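Features Reviews Opinion Archive Subscribe

Magazine > Features > Robotics

February, by Ida Hinrichs

The Drawer Problem

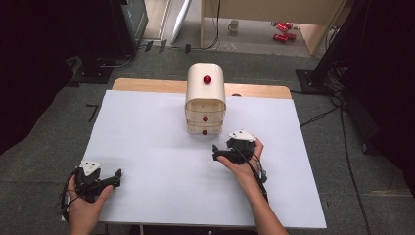

I'd been at Kekmont less than an hour when I got completely hooked on drawers. Small ones, the kind you'd keep earrings in! A drawer sounds like nothing, but for a robot it's a nasty little puzzle – you have to find the knob, pinch it, pull straight, and keep the rest of the thing from sliding along with you.

The old way to teach that was to steer a robot arm through the job from a distance, which is slow and, having tried it, I can tell you it's miserable. The team behind Zorasar does it with people. You hold a gripper in each hand and just do the task yourself, and the recordings of your movements become the lessons. Their set for drawers had reached 1248 demonstrations when I walked in. By the time I left it stood at 1267, and 12 of the new ones were mine (two of them terrible, both kept).

What I wanted to know was whether the terrible ones hurt. Didenko, the training method they built on top, takes a stab at that. It looks at each recording in short stretches and gives more weight to the parts where the hands are making progress. So if I fumble for the knob and then pull nicely, the pull still counts for plenty. I love this, as a lifelong fumbler.

The result they're proudest of came from a drawer unit the robot had never met. With every recording weighted the same, it got the drawer open in three tries out of 12. With Didenko it managed 8. Same recordings, same arm, same number of hours of training. I asked to see the four misses and they were fun – in one the arm pulled so hard that the whole unit came along for the ride.

Twelve tries is a small test, and they told me so before I could bring it up. A longer one is planned with Plimard, using kitchen drawers with flat handles, and I've already asked if I can come back for it.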